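Intro to Event Catering, Week 9 handout
Disposables: how many, which kind, where they go
5th November

Okay, this is the week everybody thinks will be boring and then it eats half the exam. Cups and plates! I spent my first two years in catering running out of them, so let me save you the trouble.

Start with the guest count

Say the Tenevley spring lunch again, 400 guests. You do not order 400 cups. People put a cup down, forget it and take a fresh one, and they do it more when it's hot out. My rule is two cups a head for a sit-down lunch, three for anything in June or outdoors. Plates are easier, one per course plus 15 percent.

Work out the Tenevley order before class and bring it on paper. Last year's group came in with everything from 415 to 2585 cups (somebody multiplied by the courses, please don't).

Paper or plastic

Paper feels nicer with hot drinks and takes a print well if the client wants a logo. Plastic wins for iced drinks, though check what the local dump will take. In our running case the Heitmann price list has paper a little cheaper by the case and Kokex has it cheaper by the sleeve, so small jobs and big jobs go to different suppliers. Watch the delivery charge on Kokex, it's hiding on page 2.

One more thing on plates. A rim matters way more than thickness when people eat standing up. Sauce runs!

Setting the drinks table

Cups go at the start of the line, lids at the end, napkins with the food and never with the drinks. Keep the spare sleeves under the table where you can reach them without crossing the line. I like a stack no taller than my forearm, because a tall one leans as soon as guests start pulling at it.

Cups and dishes on a wood-look tabletop:

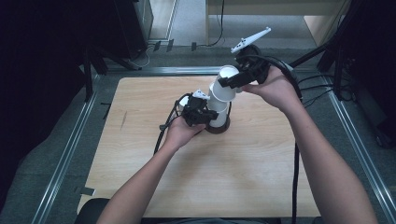
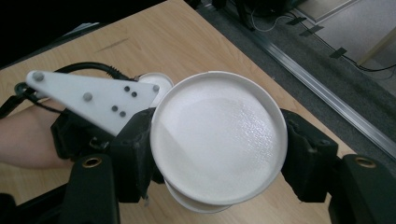
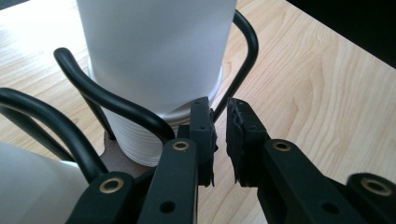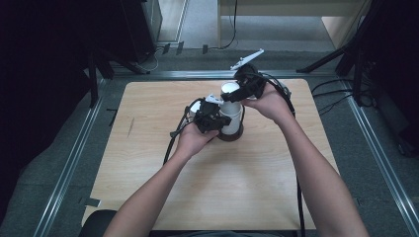 For next week

Read the Flavotcombe wedding case, all of it, including the awful seating plan. Then write me half a page on where you'd put the second drinks table and how many cups you'd start it with. Bring a calculator, we're doing ice.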